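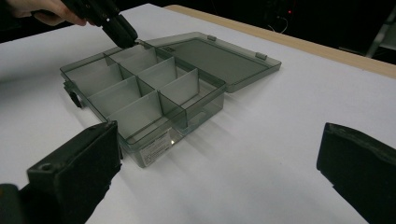

Small Parts and Bench Order: Handout 4
By Jucélia Furtado
February

Shared 39 times — 3 comments

Read this before the bench session. Bring it with you, along with a pencil and whatever small parts you have at home that need a place. A sandwich bag of mixed screws is fine. So is a drawer emptied into a jar.

1. What a compartment box is for

A compartment box holds parts that are too small to stand on a shelf and too different to share a jar. Washers, jump rings, fuses, picture hooks, beads, spare buttons. In this course we use the flat type with a hinged lid and low dividers. We don't use stacking jars or drawer cabinets until the Paiva unit, where each of you plans a full wall.

The usual class box is laid out two by four, so eight spaces. Plan for seven kinds of part and leave one space empty. You will find a part during sorting that you forgot you owned, and it needs somewhere to go that isn't the table.

2. Clear, tinted or solid

Clear plastic shows the contents best and shows dust and scratches best too. Solid plastic hides everything, so the label has to do all the work. Smoky gray sits between the two. With the lid down you can still tell a full space from an empty one, but small dark parts get hard to tell apart. If you sort black screws by length, go with clear.

Students who took the Clultus workshop will remember the solid green trays. They were sturdy. We also spent half of each session opening them to look inside.

3. Setting up

Work on a plain, light-colored surface. A dropped part shows up on white and disappears on wood grain.

Open the lid all the way, until it lies flat on the table behind the tray. A lid left standing halfway will fall on your hand or tip a light box over backward. Keep a space behind the tray at least as deep as the tray itself. Don't use the open lid as a second sorting tray. It has a rim and looks made for it, but you can't close the box without dumping what's there.

Put the box at a slant if that suits your hand. Some people reach the back row more easily that way.

4. Sorting

Pour out a small amount at a time, a tablespoon or less. Make rough groups on the table first. Do not drop anything into the box until all the groups are made.

Fill in this order:
- the part you use most, front row
- parts that go together, next to each other (bolt beside its nut)
- parts you seldom use, back row
- odd pieces, last space on the right

Fill each space to two thirds. Above that, parts ride up over the dividers when the box is carried. This matters most for flat washers, which will slide through almost any gap under the lid.

Set a timer for 15 minutes and stop when it rings. Tired sorting is bad sorting and you will redo it.

5. Labels

One label on the front wall, low down, where you can see it with the box on a shelf. Write what is in the box and nothing else. Block letters, dark ink. If the maker's sticker is already there, peel it or put yours beside it. Printed type on those stickers is usually too small to read from a standing position anyway.

Contents of single spaces go on a card kept with the box — see the Gellard card from Handout 3. Copy the grid onto the card the same way up as the box. Mark the latch side with an X.

6. Closing and carrying

Lower the lid with both hands. Press along the edge, then fasten each latch. Lift the box a little and tilt it before you walk anywhere. If you hear parts moving between spaces, open it and look at the fill level.

Carry it flat. Store it flat if the dividers are low.

For next time: one sorted box, one finished card. Arlindo Guimarães will take the bench session and will check the cards against the boxes.

Comments

rosalind_k: Does the two thirds rule apply to beads? Mine are seed beads and they get everywhere.

J. Furtado: Go to half with seed beads. Put a sheet of thin foam inside the lid if you carry the box a lot.

tomw: I missed Handout 3, is the Gellard card the one with the blank grid or the one with lines? I have a Horketti box with removable dividers, so my grid will look different from everybody else's.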